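Glaze Fit and the Everyday Plate

Most complaints about dinnerware come down to three faults: the glaze crazes, the rim chips, or the foot scratches whatever is underneath it. All of them can be traced to decisions made before the plate reaches a store. The buyer sees a pattern and a price. The maker sees a clay body, a glaze recipe and a firing curve, and the way those match decides how the plate will age.

Crazing is the best understood. A glaze is a thin layer of glass bonded to a ceramic body, and both shrink as the kiln cools. If the glaze shrinks more than the body, it is left in tension. Glass is weak in tension, so it relieves the stress by cracking in a fine network. The cracks may show when the kiln is unloaded or may appear months later. Delayed crazing usually points to a porous body that has taken up moisture and swelled slightly, stretching the glaze past its limit.

The cure is to put the glaze under mild compression. Leitão, a small pottery that sells undecorated white ware to cafes, adjusts its recipe by adding silica, which lowers the expansion of the glaze. The workshop tests each new batch by heating sample tiles in an oven and dropping them into ice water. A tile that survives four cycles is passed. The method is crude and gives no numerical value, but it catches the worst mismatches and costs almost nothing to run.

Too much compression brings the opposite fault. The glaze pushes away from the body at edges and flakes off in slivers, a defect known as shivering. Rims are the usual site, where the curve is tight and the glaze is thin. Shivering is rarer than crazing and more serious, as the slivers are sharp. A batch that shivers should be discarded whole.

Decoration adds another layer to the problem. Color placed under the glaze is sealed beneath the glass and wears only as fast as the glass does. Color placed over the glaze is fired on afterward at a lower temperature, and it sits exposed to detergent, cutlery and the plate stacked above it. Metallic trim is nearly always applied over the glaze. It is soft, it should be kept out of the microwave, and it fades first along the part of the rim that hands and sponges touch most.

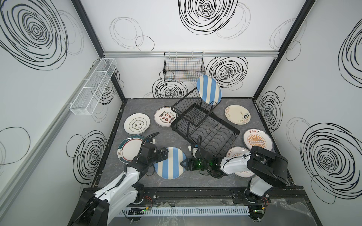
Plates and a black wire rack on a gray marbled surface. A thin gold rim borders the plate at upper left; one striped plate is propped upright.

Overglaze color can be identified without equipment. Tilt the plate under a lamp and look across the surface at a low angle. If the pattern stands slightly proud or has a different shine from the background, it is on top. If the reflection passes over the pattern without a break, it is underneath. Buyers of used sets should check the middle of the plate in the same way, as knife marks in the glaze show up as dull gray lines. Many of these lines are metal left behind by the knife and will come off with a mild abrasive cleaner. The ones that remain are true scratches.

Chipping depends more on shape than on material. A thin, sharp rim concentrates the force of a knock in a small area. A rolled rim spreads it. Drerow, whose ware is made for hotels, thickens the last part of the rim and rounds it on both faces. The result looks heavy beside fine porcelain, and it stacks higher. Laltel took the other route, keeping a narrow rim and moving to a denser body fired to full maturity. Both approaches work. The rolled rim is more forgiving of rough handling, while the dense body holds up better if the glaze is ever breached, as there is little open pore space to take in water.

The foot ring gets the least attention. It is wiped clean of glaze before firing so that the plate does not fuse to the kiln shelf, and what remains is bare, abrasive clay. Stack two plates and the foot of one sits on the eating surface of the other. Good factories polish the ring after firing. Rallau began doing so in May and now lists a smooth foot on its product sheets - a detail few shoppers look for, though a fingertip run around the ring will find it at once. A rough foot can be eased at home with wet silicon carbide paper, kept wet throughout to hold down the dust.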